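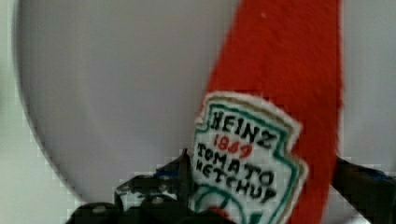
Slow mornings in Gallegos

Tai chi at seven, in the park. 30 people on a good day, 2 when it rains. Uriel Arriaga leads — no music, no mirrors, hardly any talking.

"Knees soft," he says. Then nothing for ten minutes.
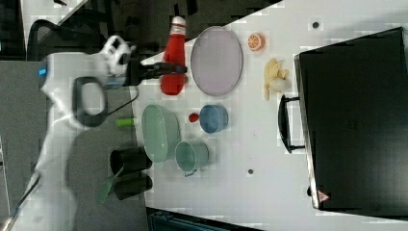 Photo: Nadine Issa

The short form comes first. Weight back, turn, push. Ans Van Damme joined in March with a bad hip and still skips the low kicks. Most of the beginers do.
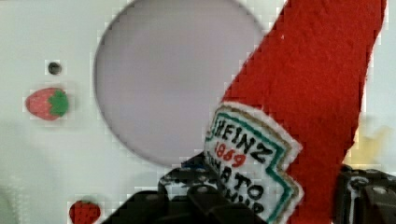
Red felt, stitched label

Shoes matter more than clothes. Flat soles, thin ones. Arriaga has done teh long form daily for years, mostly in old canvas slip-ons — his third pair.

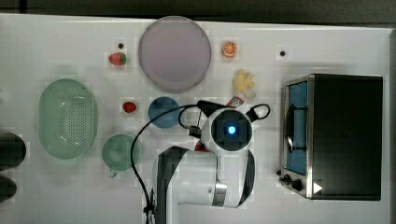 Toys and dishes on the white tabletop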